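Hervieu folding desk, three months in

Posting this as I said I would in the Ekville buy-and-swap thread. Quick one, kettle's on.

Bought in May to replace a hand-me-down pine thing that wobbled if you so much as breathed near it. Wanted something that folds flat against the wall as the spare room is also where my mum sleeps. Looked at the Cilside one too. Nicer hinges, silly money.

Delivery fine. One box, heavy, two of us to get it up the stairs. Instructions are all drawings, no words, and step 3 shows the bracket upside down. Cost me an hour that did. If yours looks wrong at step 3, turn the bracket round and carry on. All 16 screws were in the bag, plus an allen key made of cheese. Use your own.

Once up, very solid. I lean on it. Cat jumps on it. No sag so far at the front edge, which was my worry. Fold-down action is stiff for the first week then eases off.
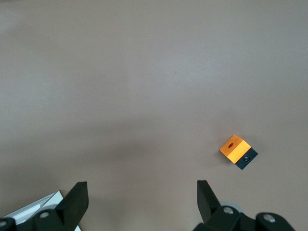 Top is 60 cm deep. Enough for a laptop and a pad, not enough for a big monitor unless you like it up your nose. Tea rings wipe off if you catch them the same day. Left one over a weekend and had to go at it with bicarb, came up ok. Biro is worse. Still got a faint line near the wall and I've given up on it.

Gripes. Cable hole is too small for a normal plug, so you have to feed the thin end through from on top and hope it comes apart. Mine doesnt. The catch that holds it shut is loud, proper bang, not good if somone's asleep next door. Stuck a bit of felt on it. And the legs mark the carpet, so put coasters under.

Rang the shop about the bracket drawing and got Shireen Motaung, very helpful, emailed me the corrected sheet same afternoon. Ask for that before you start.

Oisín Ó Conaill on the other thread asked if it would do for sewing. Hand sewing yes. Machine, I wouldn't, it hums a bit when anything shakes on it and you'd feel that through the wall.

Would I buy again? Yes, at the sale price. Full price, have a look at Cilside first. Four stars. Would be four and a half with a bigger hole.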